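**Wornen Street Listener, 2-sensor starter kit**

Gunshot detection for small cities and housing complexes. Reviewed 2022-08-23. Distributed by Trornon.

The pitch is simple enough. You bolt microphones to light poles, the software hears a bang, and a dispatcher gets a dot on a map. Wornen says the dot arrives in 20 seconds. We'd like to know under what conditions, and the spec sheet doesn't say.

What's in the kit:

- 2 pole-mount sensors
- Mounting straps and one power adapter per sensor
- A year of access to the Fandus alert dashboard
- A printed setup guide

Stated range is 133 meters per sensor. That figure seems to come from open ground. Put the same sensor between two apartment blocks and echoes become a real problem, one the guide covers in a single paragraph. With only two sensors you also can't expect a tight location. You'll learn that something loud happened near one pole or the other, and plenty of residents with a phone could tell you as much.

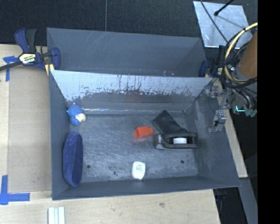
Then there are the false alarms. Trornon quotes 84 percent accuracy at telling gunfire from fireworks, backfires and slammed dumpster lids. We asked for the test data and got a brochure. Even if the number holds, a lot of patrol cars will be sent to look at nothing, and they'll arrive expecting a shooter. Any police department buying this should ask who pays for those calls, in overtime and in frayed nerves on the block.

Privacy is the other sore spot. The sensors keep a short rolling audio buffer. The sales page says voices are "not of interest," a phrase that promises very little. Get the retention period in writing, along with who can request a clip.

The Öberg dual-mic unit costs more and looks clunkier, but it comes with a published test method and lets the buyer turn off audio storage completely. It's the one we would call about first.

**Power:** wired only, no battery backup

**Warranty:** one year, sensors only; straps and adapters excluded

**Returns:** unopened kits only

**Dashboard renewal:** price on request. Ask before you order, as the sensors send no alerts without it.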